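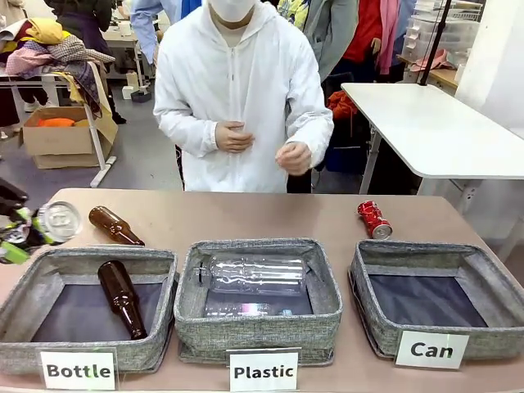
Bottle, Plastic, Can: one bin for each.

Where Does Glass Go When We're Done With It?

Reading time: 4 minutes

Have you ever finished a bottle of juice, dropped it in the recycling, and then wondered what happens to it next? I used to wonder about that all the time when I was little (I still do, if you want to know the truth), so let's follow a glass bottle on its trip!

First comes the sorting. Glass, plastic, and metal all melt in different ways, so they have to be kept apart. Glass is often sorted by color, too, because brown glass and clear glass melted together make a rather muddy-looking bottle.

Next, the glass is crushed into little pieces. These pieces have a funny name: cullet. Say it out loud, it rhymes with mullet! The cullet gets cleaned, and bits of paper label and metal cap are taken out.

Then comes my favorite part. The cullet goes into a huge, roaring hot furnace along with sand and a few other things, and it all melts into a thick, glowing orange goo, a bit like honey. Machines drop blobs of it into molds, puff in some air, and there you have it, a brand new bottle.

People have been making glass for about 4000 years, and melting old glass to use again is a very old idea as well. The best thing is that glass doesn't wear out when you melt it, so the same glass can be a bottle again and again and again.

Want to help at home? Ask a grown-up what your town collects, and rinse your bottles before they go in. If one breaks, please leave it for the grown-up!

Written by Darren Dawber

More to Read
Why Do Soda Cans Have a Dent in the Bottom?
How Paper Gets Made
What Lives in a Compost Heap?
A Morning at the Skiltstead Glassworks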